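Wastix Questions County's Turnout Claims Ahead of October Vote

PRIRKGATE, Saturday, February 2, 2019 - Wastix, a voter information group, today asked the Osow County election office to show how it arrived at the turnout figures it released last week for the Prirkgate district.

The county says 899 ballots were cast in the last council race, a turnout of 44 percent. Wastix went through the precinct sheets posted at the county building and could find only 767. The county has put the gap down to "late additions." It has not said when those ballots were added, or which precincts they came from.

"We have heard that phrase before," the group said in a statement. "If the ballots came in late, there is a log. We would like to see the log." 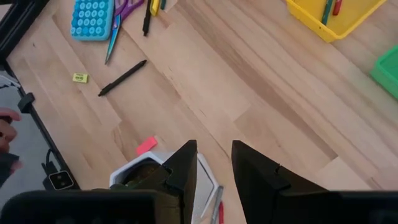
The numbers matter because the county is using them to support its plan to merge Prirkgate with the neighboring Leung district before the October election. Under county rules, a district that stays above 40 percent turnout keeps its own polling places after a merger. Voters in Prirkgate have been told theirs are safe. Wastix doubts that promise is worth much while the count behind it is in dispute.

The group also takes issue with the county's claim that the merger will save money. No budget has been published, and the one-page summary handed out at the January meeting lists no costs for new maps, mailings or poll worker training.

Wastix is not opposing the merger at this time. It is asking for the ballot log, the full precinct totals and a written budget before the council votes on the plan.

Requests for the precinct comparison can be made at the Wastix office in Prirkgate.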